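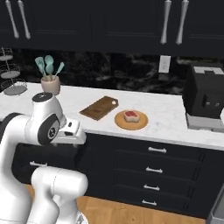 毛毡收纳篮“自立不塌”的说法能信多少
家居用品设计课程 项目报告
小组成员:Ludmila Hudec、Kalevi Kallio、Ximena Bustos
指导教师:Juraj Hrnčiar
提交日期:4/7/22

一、选题经过

题目原来不是这个。开题时我们报的是“毛毡收纳篮的色彩偏好”,问卷都写了一半,Hrnčiar老师在批注里问了一句:你们怎么知道买的人在乎颜色?我们答不上来。回头去看商品页面,发现卖家花篇幅最多的地方确实和颜色没什么关系,反复出现的是另外几个词:自立、挺括、不塌、不掉毛、越用越有型。最后这个词我们到写报告时仍然没弄明白是什么意思。

毛毡篮这几年在家居小店里很常见,放毛线、放杂志、放遥控器、放玄关的围巾手套,价格从很便宜到很离谱都有。它的卖点建立在一个矛盾上:既要软(可以折起来,不占地方,不刮花柜面),又要硬(放在架子上立得住)。页面上两样都要,而且都说做到了。我们对此有怀疑,于是把题目改成现在这样。

先说明立场。三个人里Ximena自己家里用着毛毡篮,而且喜欢;Kalevi觉得这类东西大部分是布料生意的边角料换了个说法;Ludmila没有意见。改题以后我们约定,判断标准要在拆包之前写好,免得看到东西以后再改口。这个约定大体遵守了,有一处没有遵守,见第六节。

二、样品

样品来自四家:Elton、Sketex、Çınar、Stesesard。选择标准很简单,都是小号圆形或方形敞口篮,都在页面上写了“自立”或意思相同的话,都在我们买得起的范围里。每家买2只,一只做测试,一只不动,留着对照。

Elton的篮子是方形,侧面在四角用皮扣连接,可以摊平。页面自称“建筑般的结构感”。

Sketex的是圆形,缝合底,两侧开提手孔。页面最克制,只有几行字,也写了“可自立”。

Çınar的也是圆形,毡片最厚,摸上去明显比其他几家硬,拆包时有一股味道,放在窗边一段时间后淡了。页面说是手工裁切、手工缝制。

Stesesard的最便宜,方形,折痕处是压出来的,没有缝线,靠角上的铆钉固定。页面说“永不变形”。

需要说一下材质。四家页面都用了“羊毛毡”三个字,成分栏却写得各不相同,有写羊毛的,有写混纺的,有一家干脆没有成分栏。我们没有条件做纤维检验,借显微镜看过一次,三个人看出了三种结论,所以材质问题在这份报告里不下判断。凡是下文提到“毡”,只指那块片状材料,不保证它是什么做的。

三、页面和评价里怎么说

动手测试以前,我们先读文字。卖家的商品描述由Ludmila整理,买家评价由Kalevi抓取下来,去掉空白和纯表情的,剩下1,487条。评价分得很粗:提到立得住或立不住的,提到掉毛的,提到气味的,提到尺寸和想的不一样的,其余归到“其他”。两个人各分一遍,不一致的由第三个人定。

结果让我们有点扫兴。绝大多数评价落在“其他”,内容是“收到了”“好看”“送人的”“物流快”。这些话对判断篮子能不能站住毫无帮助,可是它们带着高分,把总评拉得很好看。我们猜想多数人在拆包当天就写了评价,那时候什么篮子都站得住。猜想归猜想,评价页面没有给出购买日期,只有评价日期,没办法验证。

提到站立问题的评价数量不多,但语气很有意思。说立得住的人一般只写一句;说立不住的人会写清楚放了什么、放在哪里、过了多久、后来怎么处理的。有一位买家写道,篮子空着的时候站得像个士兵,放进去两团毛线以后“往一边坐下去了”。还有一位说干脆拿硬纸板围了一圈衬在里面,效果很好。我们注意到这条评价给了满分,这样的满分到底该算在篮子头上还是纸板头上,分类的时候争了一会儿,最后归入“立不住”。

再看卖家的说法。Ludmila把描述里的句子按能不能检验分成两堆。能检验的包括尺寸、厚度、是否可以折叠、是否掉毛、放多重的东西不变形。不能检验的包括“为生活留白”“呼吸感”“北方森林的安静”。第二堆比第一堆多得多。四家之中没有一家写明承重是怎么测的,有三家连承重数字都没有。Stesesard写了“永不变形”,没有条件,没有时间,也没有说什么算变形。严格讲这句话是可以检验的,只要它变一次形就够了。

四、测试方法

测试尽量贴近家里会发生的事,没有用专业设备,原因是我们没有。

站立测试。篮子空着放在桌面上,在口沿四个点贴纸胶带做记号,用直尺量每个点到桌面的高度。之后放入装了干豆子的布袋,每袋400克,袋子靠一侧放,模拟随手一丢的状态,第二天同一时候再量一次。放在正中间的情况也做了,所有样品都没什么变化,这个结果没有多少用处,因为家里没有人会把东西端端正正放在篮子中央。

反复折叠。页面说可以折叠收纳的有两家,Elton和Stesesard。我们按照各自页面上的方式摊平,再立起来,早晚各一次,坚持到测试周结束。Kalevi原本主张一口气折很多遍来模拟长期使用,另外两个人反对,理由是毡片受热受力以后需要时间恢复,连续折和隔着时间折不是一回事。后来采用的做法更慢,也更接近使用,代价是次数太少,折叠部分的结论要打折扣看。

掉毛测试。用一件深色棉T恤垫在篮底,来回抹固定次数,再用透明胶带粘起布面上的纤维,贴在白纸上比较。比较由不知道纸条编号的人来做,这个人是隔壁组的Vojtěch Brabec。他只负责把四张纸条从少到多排个顺序,做了两轮,中间打乱过。

提手测试。只有Sketex和Çınar有提手孔。做法是装上一袋豆子,提起来走楼梯上下一趟,看孔边有没有拉长。

还有一项“潮湿环境”测试,设计好了却没有做。原计划把篮子放进浴室,后来发现三个人住处的浴室条件差得太远,一间有窗,一间没有,一间是和别人合用的,早晚湿度完全看室友心情。既然没有办法控制,做出来的数字也说明不了什么,于是取消。有几家页面推荐把篮子放浴室装毛巾,对此我们只能说不知道。

五、结果

先讲空篮。四家的篮子空着都站得住,口沿高度前后没有可以看出来的差别。所以如果“自立”指的是空着的时候站得住,四家都没有说谎。这大概也是页面照片里篮子多半空着,或者只插了一支干花的缘故,当然这一点属于我们的揣测。

偏放重物以后,情况拉开了距离。

Çınar变化最小,受力一侧的口沿略微外张,拿走布袋以后慢慢回来了。我们认为这主要归功于厚度。页面把功劳归给手工,说是“匠人的手感赋予篮身骨架”。我们看不出手工裁切和机器裁切在这里有什么分别,毡片厚,篮子就硬,用机器裁也会是硬的。手工缝制倒是看得出来,针距不匀,底部有一处线头没有收好,可这件事和站不站得住没有关系。

Sketex居中。底部缝合的那一圈起到了箍的作用,下半截很稳,上半截往外倒。取出重物后没有完全恢复,口沿从圆形变成了略扁的形状,用手捏一捏可以捏回去。日常使用里这算不上毛病,有人可能还觉得好看。不过“可自立”三个字要加个前提,就是里面的东西最好铺满底部。

Elton让我们意外,也最难评。皮扣连接的四角在放入重物后相互错开,一个面明显向外鼓,看上去像要散开,可是第二天再看,并没有继续变坏。也就是说它一开始变形很多,然后停住。“建筑般的结构感”怎么理解都行,我们只能说真正的建筑最好不要这样。

Stesesard在放入布袋后当天就歪了,折痕处出现了一道新的折痕,取出布袋以后那道折痕还在。到测试周结束它仍然在。按照我们事先写下的标准,“永不变形”不成立。

折叠的结果比站立还要难看一些。Elton摊平很方便,重新扣起来却要对孔,熟练以后也不快,Ximena的评语是“这个设计默认你一年只折一次”。折过以后,面板中部出现了轻微弯曲,重新立起时要反向压一下。Stesesard折叠最省事,压痕引导得很好,这一点值得肯定,它是四只里面唯一一只能够一只手收起来的。问题是每折一次,压痕就软一点,到后来篮壁立起来以后会自己往里靠。折叠方便和站得稳在它身上正好是反着来的,页面却把两句话并排写在同一行。

掉毛方面,Brabec两轮排序的结果只有一处不同,中间两张互换了位置,首尾一致。掉得最少的是Stesesard,最多的是Çınar。也就是说,最便宜、站得最差的那只最不掉毛,最硬的那只最掉毛。有人会说羊毛含量高的毡本来就容易起浮毛,用一阵就好了,Çınar的页面上也有类似的提示,写在很下面。我们没有测到“用一阵”之后,所以不反驳,也不替它担保。

提手没有测出什么。两只篮子的孔边都没有拉长。走一趟楼梯太短了,这项测试设计得不好,现在看等于没做。

六、哪里不可靠

这一节老师要求写,即使不要求我们也得写,因为问题不少。

每家只测了一只。同一家的另一只留作对照,没有受力,因此我们没法知道看到的差别是品牌之间的差别,还是碰巧拿到一只好的或者差的。Sketex的两只拆包时口沿高度就有点不同,这已经提醒我们,个体差异未必小。

测试时间短。页面上说的是“陪伴多年”,我们只看了一周。反过来讲,一周之内就坏掉的,多年以后估计也不会好起来。

变形的判断有主观成分。用直尺量高度还算老实,“看上去像要散开”就不算了。前面说过有一处没有遵守约定,指的就是Elton。按照事先写好的标准,口沿任何一点的高度变化超过手指一横就算不合格,Elton实际上超过了。可是它后来停住了,三个人都觉得直接写不合格不太公平,于是在正文里改成了描述。这样处理算不算偏心,请读者自己判断。原始标准附在小组文件夹里,没有删。

评价分类同样有毛病。Kalevi对“其他”一类的耐心随着条数增加而下降,越到后面越快,这一点他自己承认。第三个人定夺的条目主要集中在后半部分。

还有价格。我们没有把价格放进比较,因为测试期间有两家改过标价,其中一家划掉的“原价”比我们下单那天见到的任何价格都高。拿这种数字去算性价比没有意义。我们在一月份最早记录页面时,这家还没有写原价。

七、问过卖家

测试做完以后,我们给四家都发了同样的信,问三件事:承重是怎么得出来的,“自立”在什么条件下成立,有没有内衬可以单独买。

有2家回了。Sketex的回信很短,说没有做过承重测试,“自立”指空篮,如果装重物,建议选同款中带硬底的型号。这封回信比它的页面有用,我们不明白为什么不直接写在页面上。Çınar的回信很长,讲了毡的历史、作坊的窗户朝向和缝线的颜色从哪里来,三个问题一个也没有回答,随信附了一张折扣码。折扣码我们没有用。

Elton和Stesesard到交报告时没有回音。

八、能说的和不能说的

能说的:在这四只样品里,毡片厚的比薄的站得稳,缝合底比铆钉角站得稳,能折叠的两只在折过以后都比原来软。页面上的“自立”按空篮理解没有问题,按装了东西理解,只有一只勉强说得过去。手工与否,我们没有看到它对站立有任何影响。

不能说的:哪一家更好。Ximena看完数据以后仍然继续用她自己的那只(不在四家之中),她的说法是篮子放在沙发底下,歪不歪都看不见。这个理由我们没有办法反驳,也说明我们测的这件事对一部分使用者来说根本不重要。开题时老师问怎么知道买的人在乎颜色,同样的问题现在可以拿来问“自立”,我们还是答不上来。评价里谈到它的人那么少,或许真的只有卖家在乎。

如果下一届有小组接着做,有几条建议。每家多买几只,哪怕少测几家。评价分类找三个人从头分到尾,别让一个人赶进度。布袋改用更接近家里杂物的东西,豆子会流动,会自己把重量摊开,这一点对篮子太客气了,换成书脊朝下的杂志,结果估计要难看得多。掉毛测试值得单独做,时间拉长,至少要等到卖家所说的“用一阵”过去。浴室那项,先找到一间条件稳定的浴室再说。

附:分工

样品采购与页面文字整理:Ludmila Hudec
评价抓取、分类与站立测试:Kalevi Kallio
折叠、提手测试与卖家通信:Ximena Bustos
掉毛纸条排序:Vojtěch Brabec(隔壁组,不参与本报告的结论)

测试过的四只篮子现在放在工作室储物架下层,未测试的四只在上层,需要的同学可以借走,请在登记本上写名字。Stesesard那只装不了书,请不要试。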